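On the Keeping of Blocks: A Note on Sorting, Storage and Surfaces

In June I was asked by several readers to set down the method by which small colored blocks are kept in order in the shared activity room at Flistano. I have maintained this blog for some time as a record of practical housekeeping matters, and the request falls well within its scope. The following reflects my own practice and should not be read as the official policy of the building.

The collection

The blocks came to us in two lots. The first, a set of 768 pieces from Takarero, was purchased new. The second was passed along when the Ibrahim reading room closed, and it brought the total to 969. The two lots differ in shade. What one maker calls orange, another would call red, and there are greens in the collection that range from a pale mint to something close to teal. Users are therefore asked to sort by their own reasonable judgment, and disagreements over shade are to be left for the end of the session.

Most of the collection remains in the cabinet. A small working selection is brought out at any one time, together with the open bins.

Why open bins are preferred

For two years the blocks were kept in lidded boxes supplied by Luriren. The boxes were sturdy and stacked well, but the lids were seldom returned to the correct box, and by the end of the second winter we had 7 boxes and four lids. Open plastic bins have served us better. Their contents can be checked from a chair, and a bin with a lowered front allows a block to be taken out without disturbing the others.

The bins are of different colors. Visitors often assume that each bin is meant for blocks of the same color, and some prefer to work that way. It is not required. A bin may be assigned by color, by size or by shape, provided that whoever assigns it tells the next person – a courtesy that is more often forgotten than any other.

The table

Blocks are sorted on a light wooden tabletop. I had recommended a felt covering and was overruled, and I now accept that bare wood is the better choice. It wipes clean quickly, and the pieces slide easily when they are gathered. The one drawback is glare. On bright days the finish throws back a good deal of light, and pale blocks can be difficult to tell apart until one changes seats.

My own habit is to begin with the largest pieces and leave the small cubes until last. Ajith Warrier, who shares the afternoon hours with me, begins at the edge nearest to him and works across without regard to size. We have compared the two approaches on a number of occasions and have reached no agreement. Both of us do observe the same rule about the table itself: blocks still to be sorted stay well in from the edges, and the bins are not filled above the rim.

Blocks and bins on the wooden tabletop:

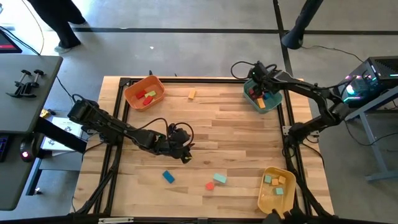
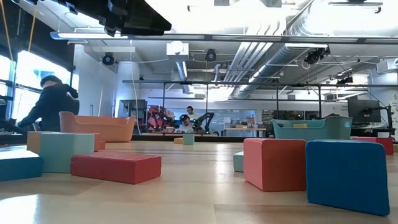

Care and cleaning

The bins should be emptied before they are washed. Warm water and a mild dish soap are sufficient, and abrasive pads are to be avoided, as they dull the plastic. Blocks may be wiped individually with a damp cloth and left on a towel until fully dry. They should not be returned to the cabinet on the same afternoon.

Any block found to be cracked or chipped is to be placed on the top shelf, to the left of the spare towels. I review that shelf at the start of each month. Comments on this note may be left in the usual space, and I will reply to them as time permits.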